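Two Tables Are Better Than One (Big Soup Night, Part 1)

12/11/2021

I have wanted to do a soup night for years. Not a fancy dinner, I don't have the patience for a fancy dinner, just a big pot of something and a crowd and enough bread that people stop being polite about it. And this year I finally have the two things I was missing, which are a room with a floor I can mop and TABLES.

You may remember from my September post that I'd been hunting for folding tables that didn't look like they belonged at a blood drive. I looked at the white plastic ones and I looked at the card table kind with the padded top, and I kept walking away. Then I went out to the Treltis warehouse sale over in Hodotton for a bath mat and came home with two square tables and no bath mat. I love them so much! The tops have this marble pattern in cream and gray with rusty orange running all through it, and there's a thin reddish band around the edge that makes the whole thing look sort of like a diner and sort of like somebody's grandmother's parlor. My sister-in-law called them "a lot." They are a lot. That's what I like about them.

The floor in there is pale marble tile, so yes, it's marble pattern on top of marble tile, and I was braced for it to look like a bank lobby. But the orange warms everything up and the thin black legs keep it from feeling heavy. I've decided it works and I'm not taking questions.

So the first thing I wanted to sort out was the place setting. I know, I know, it's soup. But I've been to enough potlucks where you're standing there with a hot bowl in one hand and no idea where the spoons went, and I want people to sit down and find everything waiting for them.

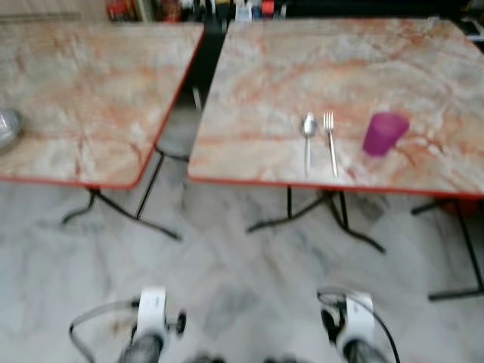
Spoon, fork, purple cup. The start of a place setting, with the second table alongside.

I went back and forth on the fork. You don't need a fork for soup! But there will be salad, and there will be my neighbor's noodle thing if I beg hard enough, so the fork stays. Spoon on the left, fork next to it, cup to the right. If you learned table manners properly you are probably wincing, because the fork is supposed to go on the other side of the bowl and the spoon is supposed to be over on the right. I did try it the correct way. I kept reaching across myself for the cup and I didn't like having the silverware split up on a table this size. Lined up together near the front edge, handles toward the chair, it's all right where your hand goes.

The cups, though. Can we talk about the cups? I bought them in a color the Clendar catalog would probably call something like "orchid" and I call purple, and they are plastic, and they are see-through, and against that pale tabletop they look like candy. I had a whole plan for clear glasses and then I remembered that there will be children. Also me. I have broken more glasses than any child I know.

Then bowls. I'm using the shallow stainless steel ones with the wide rim, and I'll tell you why I like a shallow bowl for a thick soup: you can get the spoon flat along the bottom, and there's room to float a piece of toast with cheese on it. A deep bowl keeps things hotter, sure. But metal is what I have a stack of, they nest down to almost nothing in the cupboard, and they can't chip.
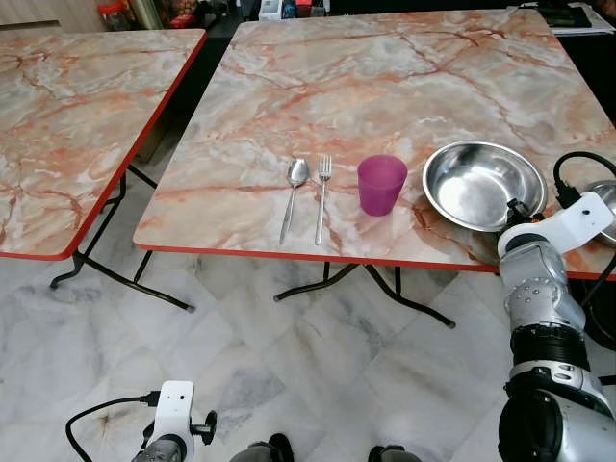

The one thing I'm still fussing over is heat. A metal bowl with soup straight off the stove is going to be too hot to pick up, and somebody will pick it up. My mother always had a folded dish towel under hers, so I'm going to do a small napkin under every bowl, folded in quarters. I have a drawer full of them in all different colors and I think the mismatch will be fun next to the purple. If I get ambitious I'll iron them. (I won't get ambitious.)

Next problem was what to do with two tables. My first idea was to shove them together into one long one, cover the join with a runner and call it a banquet. I love a long table. But the join makes me nervous, because a bowl sitting half on one table and half on the other is a bowl in somebody's lap, and a runner only hides the trouble. Side by side with a little gap feels safer, and it still reads as one big table once you're sitting at it.
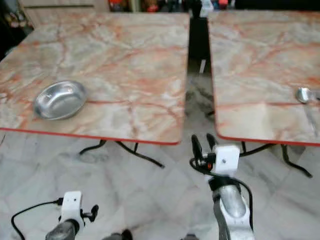

Side by side, with just a narrow gap between.

Another thing I had to think about was the legs. They splay out at the bottom, which is great for steadiness and not so great for toes. I've been walking around them in socks trying to train myself. If you have tables like this, put the chairs in place BEFORE you decide how many people fit, and sit in every one of them. I got quite excited about a seating plan on paper and then found out where my knees go.

I also want to leave one stretch of tabletop clear for the bread. Bread in the middle of everything, in a big pile, with a board and a knife and the butter already soft. I'm thinking a seeded loaf and a plain one, and maybe the Sun bakery rolls if I can get there before they sell out on Saturday morning.

As for the soup itself, right now it's between 3 contenders:

White bean and kale, with the parmesan rind in it. Cheap, easy, gets better the second day.

Tomato with rice. The children's vote, and I'd be happy to eat it too.

Split pea. I adore it, and it'd look wonderful in a silver bowl, but people have such strong feelings about split pea.

I might do two pots and let everyone choose. That does mean more bowls, and more bowls means more washing up, and I've promised myself I'm going to sit down at my own party for once. So tell me in the comments which one you'd want, and whether you're a fork-on-the-left person who is going to hold this against me.

Part 2 will be the bread, plus the full shopping list once I've made up my mind. I still need ladles, a second big pot and, come to think of it, a bath mat.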